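Robotics Club Notes: The Microwave Is Winning

Oct 3, 2019 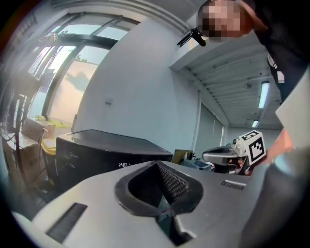
Two grippers and the microwave at a club session. The marker cube rides on top of the far one.

Readers of the last newsletter will remember that the Tarner robotics club had decided, by a show of hands and over the objections of its faculty advisor, to spend the fall teaching a machine to heat up lunch. Readers may also remember that we promised a working demo by now. We would like those readers to look at the nice picture.

The project is called Cludesix. It was supposed to be a placeholder name until somebody thought of a better one, and then it got painted on the toolbox. The idea is simple enough to fit on the sign-up sheet: people do a chore by hand, holding the same kind of gripper the robot will have, and we save what the gripper saw and where it went. Do that enough times and the software should get the general drift. Our goal for the semester is 4000 recordings. We are not going to print the current total, as morale is delicate.

What we have learned so far is that opening a microwave is a terrible first chore. You and I open one while reading our mail. With a gripper in each hand, you become a large and thoughtful crab. One hand has to steady the thing and the other has to work the door, and both have to do it at a speed the software can follow, so everybody ends up moving as though the counter were full of sleeping babies. New members usually start out very confident. Give them about 3 tries.

Danai Dimitriou has taken over the training sessions and written a page of rules, now taped up by the sink. The complete text runs long, but the ones people keep breaking are these:

Keep the cube where the camera can find it. If your sleeve is over the marker, the computer has no idea where your hand is and neither do we.

Squeeze, wait, then pull. Yanking is how we lost the first door handle.

If you drop something, finish the take anyway. Dropped things are data. Dropped soup is also data, but you are cleaning it up.

No eating the props before the end of the session.

That last rule was added after the potato incident, about which Danai has asked us to say no more.

On the hardware side, the finger pads have been a mixed story. The first set was smooth and had all the grip of a wet bar of soap. The new ones have a diamond pattern pressed into them and hold on to a mug quite well, though they are less sure about paper towels. If you have opinions on rubber, and it has been our experience that everyone does, come by and share them while holding a screwdriver.

We also owe a thank-you to Mr. Chrysikopoulos in the shop, who let us use the good drill press after watching what we were doing with the bad one. He stayed for a full session, opened the microwave perfectly on his first attempt, said "huh," and went back to work. We have not been able to reproduce his result.

Coming up: the Fodell regional meet is in December, and we have entered the household tasks event. Each team gets 4 runs at a chore the judges pick on the spot. We have prepared for exactly one chore. The team is split between learning some others and hoping really hard, and for now the second group has better attendance.

We could use more hands, in the most literal sense. You do not need to know how to code, solder, or cook. Sessions go better with two people, one to do the chore and one to watch the screen and say "sleeve" every so often. Long hair gets tied back and bracelets come off, and if you are left-handed please tell us, as nearly everything recorded to date has been done by righties and the robot is going to grow up with a bias.

The sign-up sheet is on the club room door. The pen on the string works if you shake it.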